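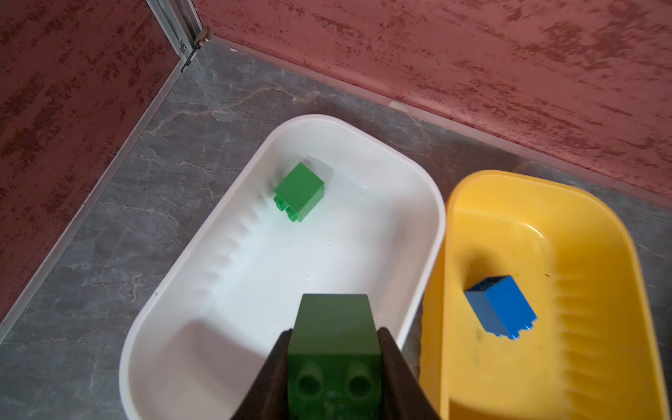

Records released on the Prendergast busway study

Nutenville Community Board > Local Government > Roads and Transit

curbside_ray
The county finally answered the records request on the Prendergast corridor study. I picked up the packet at the clerk's window and read it over the weekend. Most of it is scheduling emails, but there are a few pages worth reading.

The main one is a memo from Raluca Furtună, the county's project planner, to her supervisor. She says the bus ridership estimate was done with the new Clomen stop included, and the cost estimate was done without it. So the riders count and the stop doesn't. She asked for both to be redone on the same basis. I can't find a reply in the packet.

The board voted to move the busway forward in November using the original figures.

mill_street_mom
Did they leave things out or is that everything they had? When we asked for records on the school crossing we got half of it and the rest showed up months later.

curbside_ray
There's a cover letter listing 3 withheld documents. Two are drafts and one is attorney correspondence. I plan to appeal the drafts.

TDalton
I was at the November meeting. The memo was mentioned, not by name, but Viorica Hodoroagă asked staff whether the cost table included every stop. The answer was that stops would be "refined in final design." She voted no. So it isn't accurate to say the board had no idea.

curbside_ray
I didn't say they had no idea. I said they voted on the original figures, and they did.

TDalton
Fine, but your post reads like something was hidden. Planners disagree with each other on every project. One memo doesn't sink a study.
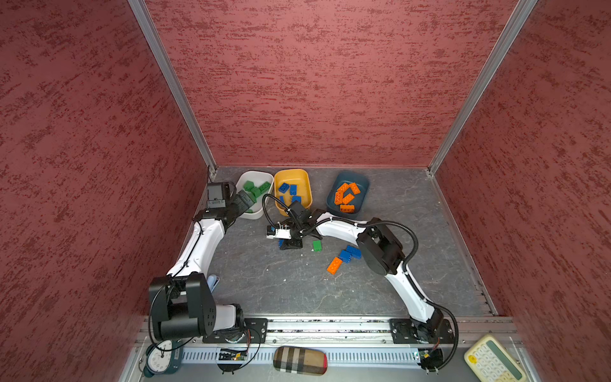 I've been to most of the public meetings on this since it started and the stop at Clomen was always shown on the map as optional. If you want to argue that the estimate should be higher, I'd probably agree with you. A stop with a shelter and a signal isn't cheap. But the corridor needs something. The 40 bus sits in the same traffic as everyone else from the bridge to the hospital, and that hasn't changed under any board we've had.

ppl_mover
Agree with TDalton on the need. I ride the 40 to work. Some mornings it's faster to get off at the bridge and walk.

mill_street_mom
Nobody is saying the bus is good. I'd like to know what the busway costs before we pay for it.

Goltwood_resident
What bothers me is the options they didn't study. The packet lists the alternatives that were screened out at the first step. One of them was signal priority and queue jumps on the existing road, no new lane. It was dropped for "limited transformative potential." What does that mean? Who scored it?

curbside_ray
The scoring sheet is in the packet. There are five categories and no explanation of how the points were given. Signal priority lost by 2 points, all of them in the category called "corridor identity." It scored higher on cost and on construction time.

Goltwood_resident
So it lost on a category about how the road looks.

TDalton
Corridor identity also covers economic development. It's defined in the appendix of the public study, page numbers are in the table of contents. I don't love the name either.

curbside_ray
I read the appendix. The definition is two sentences and neither one says how to score it.

ex_county_guy
Worked in county public works until I retired, not on this project. A few things that might help.

Screening at the first step is usually done quickly by a small group. It's meant to cut a long list down to something you can afford to model. The scores are rough and people treat them as rough. The trouble comes later when the report presents them as if they settled something.

Nithin Nair ran the consultant side of this one, if I remember right, and he was usually willing to explain his work at open houses. Somebody should ask him in public how the categories were weighted. Ask in writing first, so the question is on the record.

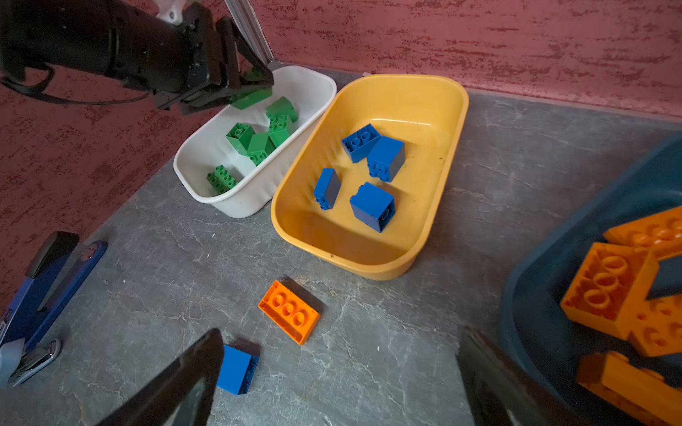
As for the mismatch between riders and cost, that is a real error if the memo is correct. It's also an easy one to fix. They rerun one table. If the project still comes out ahead, the county has lost a week of staff time and has a better study. I would push for that and leave motives out of it.

ppl_mover
That seems reasonable to me.

mill_street_mom
Same. Who do we send the question to?

curbside_ray
Safta Stoica is the clerk to the transportation board. Written comments go to her office and get attached to the agenda. Put the project name in the subject line or it goes in with general comments.

Goltwood_resident
When is the next meeting?

curbside_ray
December 10, 2025, at the county annex. The busway is listed under old business, so there should be public comment before it.

TDalton
I'll be there. I'm going to speak in favor, but I'll ask for the table to be redone too.

Goltwood_resident
I'll be speaking against unless they put signal priority back in.

curbside_ray
I'll scan the memo and the scoring sheet tonight. The cover letter too, if my scanner takes legal size.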